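Did She Really Eat That? Celebrity food rumours and how far they travel
Media and Society, end of year project report
Mingxuan Lu, with Latrice Whitlock
Handed in 2026-01-30

Why I picked this

My gran believes that a certain soap star lived on boiled eggs and pineapple for a whole summer. She read it in a magazine at the hairdresser's in August and has told everyone since, including our postman. When I looked it up I found the same story told about a singer, a weather presenter and a footballer's wife, with the pineapple swapped for grapefruit in one of them! So when we were asked to choose something from popular culture for our project, I already had mine. Latrice joined me in week two (her own idea, reality show haircuts, had fallen through) and she did most of the survey.

What we did

We followed one rumour, the "Fernari soup". It's a cabbage and fennel soup that the lead actress in the drama Postotbridge was supposed to have eaten every lunchtime while filming. We searched gossip sites, fan forums and short videos and saved every version we could find. Then we put a questionnaire out to students on all courses and got 300 answers, which was far more than I'd hoped for, as my last survey got my mum and two cousins.

We did all the sorting in the computing block because the library kept closing early.
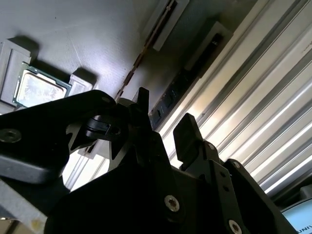 Fig. 1. Processor in its holder, with the row of contacts next to it. Computing block.

Where the soup came from

The oldest version we found was a fan forum post by somebody who said their friend worked in catering on the set. It had no photo and no recipe, only "some sort of cabbage soup, she loves it". A gossip page picked it up and added the fennel. A week later it had a name, and after that people were filming themselves making it. One of those videos had 1,000 comments under it and we read the lot. It took two evenings and I don't recommend it.

The bit I enjoyed most was when the actress was asked about it in a radio interview and said she mostly had cheese toasties. You'd think that would finish it off, but the videos carried on, and a few of them began calling it "the soup she doesn't want you to know about". Latrice laughed so much she had to leave the room.

What people told us

Most people in the survey had heard of the soup but hardly anyone could say where. Quite a few were sure they'd seen the actress eating it in a clip. We never found a clip like that, and we really did look. People who watched Postotbridge were a bit less likely to believe the story than people who didn't, which surprised me, I'd have bet on it being the other way round. 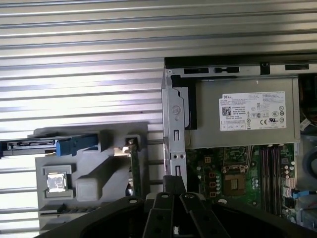 Fig. 2. Power supply with its Dell label, inside an open desktop case. Computing block.

What went wrong

Our question six was badly worded. We asked "Do you believe celebrity diets?" and people answered about whether the diets work, when we meant whether the celebrity was on them. Sipho Masilela pointed this out after the survey had closed, so we left question six out of the charts. I'd also have liked to talk to someone who writes for a gossip site. I emailed three and heard nothing back.

And yes, we made the soup. Mine was fine with a lot of pepper. Latrice says hers tasted like a wet coat.

Thanks

Tumelo Makhubela for reading the first draft and cutting 500 words out of it, and Gran, who still thinks it was pineapple.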